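Home Issues Authors Submit About Search this journal Go

4. House Rules for Hand-Held Gripper Recording

I'll be upfront that we didn't set out to write rules. When Nomvula Mofokeng and I started recording demonstrations at the Kendport lab, our whole protocol fit on a sticky note: pick up the grippers, do the task, put them down. Then we tried to train on the first 300 episodes and the trouble started. Some had a gripper out of view of the head camera for half the run, some began with the fingers already closed, and a good number had different start positions for the same task. So we sat down and wrote the thing we should have written first.

4.1 What the rules cover

The rules apply to a session with one operator, two hand-held grippers and a head camera. They don't cover teleoperation, and they don't cover robot playback (Riaan Rampersad is handling that under the Clevano safety procedure, and his document is a lot longer than ours!). We borrowed our layout from the Moodley checklist, which was made for bench assembly, and threw out whatever didn't fit.

4.2 Before recording

Clear the work surface of everything the task doesn't need. Wipe it down. We went back and forth on this one, because a spotless table every time isn't what a robot will meet out in the world, and in the end we settled on wiping once at the start of a session and letting ordinary marks build up through the rest of it. Small scuffs are fine. Loose tools are not.

Check that the marker plates on the grippers are clean and seated flat. A plate that has tilted even a little gives you a pose track that looks perfectly reasonable and is wrong, and you won't catch it until much later. Route each cable so that it hangs away from the task object, then swing both arms through the full reach and see if anything snags.

Open the fingers all the way before the start signal. Hold still for 2 seconds. New operators hate this part - it feels like forever - but the alignment step in Zivutum needs a quiet stretch at the head of every episode, and we lost a whole afternoon of July recordings without it.

4.3 During recording

Keep the marker plates turned so the head camera can read them whenever the task allows. Fig. 3 has the same workspace from the head view and from a gripper view, and I'd ask anyone adopting these rules to check both before each block. A layout can look generous from up top and still put something right in the way of a gripper camera.

Move at the speed you'd use at home. Don't correct a fumble by going back and pretending it never happened; finish the motion, say "flag" out loud, and let the reviewer decide. Take a break after every 20 episodes. We made that one mandatory after I ignored my own advice and my wrists complained for days.

4.4 After recording

Review happens the same day, by someone other than the operator. The reviewer watches every view and marks an episode as keep, flag or drop. Dropped episodes stay on disk with a reason attached. Under the written rules we kept 228 of the next 300 episodes, and most of the drops came down to the opening pause or a hidden marker plate. I'd love to say how that compares with the sticky-note days, but we never reviewed those properly, so I can't.
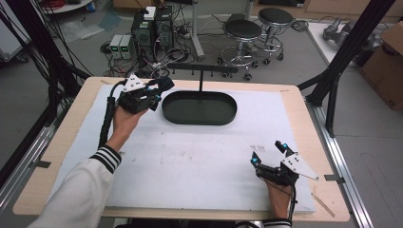
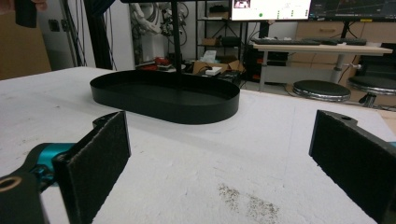 Fig. 3. The oval tray on the work surface: head view with both grippers held over the board (first), and a gripper view with the fingers wide apart (second).

4.5 Where we're still unsure

The background is the open question. Our rules say nothing about what may stand behind the table, and Nomvula thinks they should. I lean toward leaving it alone, with a note in the session log whenever furniture gets moved. We plan to test both.

Comments (3)

benchrat: The 2 second hold saved us too. We use a beep so people stop guessing.

T.L.: Do you redo the marker plate check after a break, or only at the start?

Riaan Rampersad: After every break, T.L. It should be in 4.2 and I'll nag them to add it.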